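# Shezi Regatta Timer: Common Questions

Firmware notes apply to units sold by Stukerholm after April.
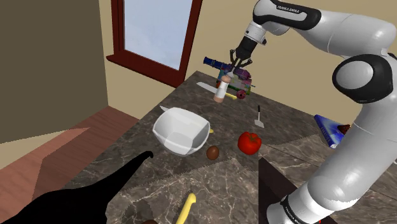

**How do I change the start sequence?**
Hold MODE until the minutes flash. Set the value with UP, then press SET. The factory default is 3 minutes.

**Can I sync after the first gun?**
Yes. Press SYNC at the next signal and the count moves to the nearest whole minute.

**What does it run on?**
One coin cell. Expect 2000 hours with the backlight off.

**Is it waterproof?**
The case is rated to 25 meters. Do not press buttons under water.

**Will the Kosholm mast bracket fit?**
Only the model with 8 mm slots. The older Stuvwood bracket needs an adapter, sold separately.

**The display is blank after a battery change.**
Take the cell out, hold SET and MODE together, and refit the cell. Saved sequences are erased.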